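집에서 합주·녹음할 때 쓰는 잔기술 모음 (계속 추가중)

밴드 하면서 방에서 녹음한 지 꽤 됐는데 자꾸 같은 질문이 와서 그냥 한 페이지에 몰아 적음. 급하게 쓰는 거라 순서 엉망임. 장비 추천 글 아니고 집에 있는 걸로 때우는 요령 위주. 빠진 건 나중에 채움.

1. 기타줄 갈기 전에

헌 줄 한꺼번에 다 끊지 말 것. 한두 줄씩 풀고 갈고. 플로팅 브릿지면 특히. 다 빼버리면 브릿지 주저앉아서 튜닝만 한 시간 한다. 나도 당함.

끊은 줄 조각은 바로 캔에 넣기. 참치캔 씻어서 말린 거면 됨. 방바닥에 떨어진 1번줄 토막은 눈에 안 보이고 발바닥으로 찾게 된다.

지판 닦는 건 줄 다 풀었을 때가 편한데 위에 쓴 이유로 반씩 나눠서 한다. 로즈우드면 레몬오일 진짜 조금, 마른 천으로 바로 닦아내기. 메이플 유광 지판은 오일 바르지 말고 물 살짝 적셔 꽉 짠 천. 극세사 없으면 낡은 면티 잘라서 쓰면 됨. 단추, 지퍼 있는 옷은 안됨.

2. 케이블

8자 감기 배우기. 팔꿈치에 둘둘 감으면 속에서 꼬여서 금방 나간다. 한 번은 바로, 한 번은 뒤집어서. 처음엔 느린데 열 번쯤 하면 손이 외움.

묶는 건 벨크로. 빵끈도 되는데 철사 나오면 버릴 것. 고무줄은 여름에 녹아서 케이블에 들러붙음. 붙었으면 손톱으로 긁지 말고 지우개로 문질러보기.

길이 표시는 양 끝에 색 테이프. 3미터는 빨강, 그 이상은 파랑. 무대 어두울 때 이거 하나로 덜 헤맨다. 잡음 나는 케이블은 그 자리에서 매듭 하나 묶어놓기. 안 그러면 다음 합주 때 또 꺼내 쓴다. 100프로.

3. 방 울림 잡기

손뼉 쳐보기. 쨍 하고 꼬리가 남으면 벽끼리 마주본 데서 울리는 거. 흡음재 사기 전에 집에 있는 천부터.

- 두꺼운 이불을 마이크 뒤 말고 노래하는 사람 뒤에 건다. 다들 반대로 함
- 옷장 문 열어놓고 옷 쪽 보고 부르기. 의외로 제일 깔끔
- 책장은 책 깊이를 들쭉날쭉하게
- 커튼은 주름 많이 잡히게. 팽팽하게 치면 효과 적음
- 계란판은 하지마세요. 먼지 먹고 불 붙고 소리도 별로 안 잡힘

저음 웅웅대는 건 천으로 안 잡힌다. 앰프를 구석에서 떼는 게 먼저. 벽에서 40센티만 떼도 다르다. 앰프 밑에는 접은 요가매트나 두꺼운 수건. 아래층 있는 집은 이거 필수고 그래도 저녁 늦게는 헤드폰 쓰기.

침대 있는 방이 없는 방보다 녹음하긴 쉽다. 매트리스가 꽤 먹어준다. 침대보랑 조각이불은 펴놔도 되고 뭉쳐놔도 되고. 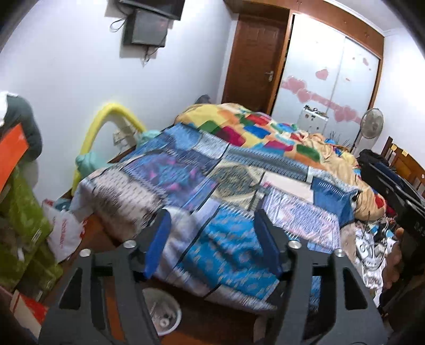
4. 마이크 잡소리

팝필터 없으면 철사 옷걸이 둥글게 펴서 스타킹 씌우기. 두 겹. 마이크에서 손바닥 하나 거리. 스타킹 올 나간 건 상관없는데 섬유유연제 냄새 센 건 노래하다 기침 나온다.

스탠드 타고 오는 쿵쿵 소리는 다리 밑에 테니스공. 칼집 십자로 내고 끼우면 됨. 칼질 조심, 공이 잘 구르니까 바이스나 수건으로 잡고.

보일러, 냉장고, 어항 여과기. 녹음 전에 끄는데 다시 켜는 걸 까먹는다. 냉장고 끌 때는 차 키를 냉장고에 넣어두기. 나갈 때 무조건 열게 됨. 드러머 마덕수가 알려준 건데 아직 한 번도 실패 안 함.

5. 드럼 패드, 스틱

스틱 결 일어나면 고운 사포로 한 방향. 220방 정도면 충분. 부러질 것 같은 건 미련 갖지 말고 버리기. 합주 중에 날아간다.

스네어 배음이 너무 길면 휴지 접어서 테이프로. 가장자리에 작게 붙이고 모자르면 한 장씩 더. 처음부터 크게 붙이면 소리가 골판지 됨. 테이프는 종이테이프가 떼기 편하고 청테이프는 끈적이 남음. 이미 남았으면 식용유 묻혀서 좀 두었다가 닦고, 마지막에 주방세제 탄 물로 기름기 제거. 헤드에 세제 바로 붓지 말 것.

6. 습도

2월이 제일 위험. 난방 때문에 방이 바싹 마른다. 통기타는 습도 40 밑으로 떨어지면 신경 써야됨. 케이스 안에 넣는 가습은 비눗갑에 구멍 뚫고 젖은 스펀지 꽉 짜서 넣으면 끝. 물 뚝뚝 떨어지면 안되고 나무에 닿아도 안됨. 나는 Clesero 습도계 하나 케이스에 넣고 다니는데 아무거나 써도 됨. 싼 건 두 개 사서 숫자 비교해보기.

여름은 반대로 68 넘어가면 제습기. 기타 케이스를 장판 바닥에 눕혀두지 말고 세우기. 바닥 난방 켜는 겨울에도 마찬가지.

7. 클릭 맞춰 연습

메트로놈이 빠르다고 느껴지면 보통 내가 느린거. 절반 템포로 내려서 2, 4박에만 클릭 두고 30분. 재미없음. 효과는 있음.

녹음할 때 헤드폰 밖으로 클릭 새면 마이크에 다 들어간다. 조용한 곡일수록. 클릭 소리를 삑 말고 둔탁한 걸로 바꾸고 볼륨 줄이기. 한쪽 귀 빼고 부르는 사람은 안 쓰는 쪽 컵을 머리에 딱 붙여놓기.

8. 파일 이름

"최종", "진짜최종" 금지. 곡명_템포_버전 숫자. 끝. 외장하드 하나로는 부족하고 다른 집에 하나 더. 우리는 베이스네 집에 있음.

합주 녹음은 폰으로 해도 충분한데 비행기모드 꼭. 제일 잘 된 테이크에 전화 온다.

추가할 거: 앰프 노브 지지직거리는 거 청소, 이펙터 전원 정리, 중고 건반 누런 때. 건반은 지금 해보는 중이라 결과 나오면 올림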